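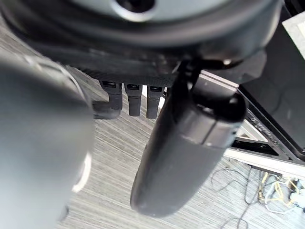 A depositor from Parard wrote to ask whether letters should be taken out of their envelopes before they are brought in, and added that the old guide had left her "more worried about doing it wrong than about the letters themselves." The short answer is no. Please leave letters in their envelopes, and read the steps that follow before doing anything else to the papers.

Preparing Family Papers for Deposit
Tosari Regional Archive, Depositor Services

Before You Begin

Papers do not need to be in good order to be accepted. The archive takes in letters, diaries, account books, photographs, maps, and the records of small businesses and clubs. We do not take in furniture, clothing, or framed works. If you are unsure about an item, set it aside and list it separately under "Questions" on Form 138.

Work at a clean table with washed, dry hands. Cotton gloves are not needed for paper and make thin sheets harder to turn. For photographs and negatives, use nitrile gloves and hold each item by its edges. Keep food, drinks, and ink pens in another room. A soft pencil is the only writing tool that should be used near the papers.

Step 1. Keep the existing order

The way papers were kept often tells a researcher something the papers do not. If a bundle of receipts was stored with a set of letters, leave them together. Do not sort by date or by size. If the papers came from several rooms or several relatives, note the source of each group on a slip of plain paper and place the slip at the front of the group.

Step 2. Remove only what comes away easily

Rubber bands, plastic sleeves that have gone sticky, and loose paper clips may be removed. Staples, pins, and tape should be left alone. Rusted clips can tear a page when pulled, and our staff have the tools to lift them. Do not unfold anything that resists.

If you find mold, stop. Place the affected items in a paper bag, keep them apart from the rest, and call the intake desk before your visit – moldy material is received at a different door.

Step 3. Place the papers in folders

Use plain letter-size or legal-size folders without metal parts. A folder is full when it no longer closes flat. Write the contents in pencil on the tab, beginning with the family or business name:

Salehi family, letters, Foreck Street house
Salehi family, photographs, unsorted
Salehi Dry Goods, account books

Depositors with more than 100 folders should ask for a home visit, as a deposit of that size is easier to survey where it stands.

Step 4. Pack the boxes

Small, sturdy boxes are best. Stand the folders upright and fill any gap with crumpled plain paper so that they do not slump. Newsprint leaves marks and should not be used. Large maps and certificates may be laid flat between two sheets of cardboard. Number each box on the short side, and give the same number on your list.

Step 5. Complete Form 138

The form asks for your name, your relation to the papers, the dates they cover, and any limits on who may read them. Approximate dates are acceptable. Limits must have an end date; we cannot accept a permanent closure. If more than one person owns the papers, all owners must sign.

Step 6. Arrange a delivery time

Deposits are received by appointment in Room 287, reached from the Parard Avenue entrance. The desk closes at 4 p.m. Please allow around an hour for staff to check the boxes against your list. You will leave with a signed receipt – keep it with your own records, as it will be needed if you later ask to borrow or copy an item.

Intake is closed during October for the yearly shelf check. Appointments for November may be booked while the desk is closed.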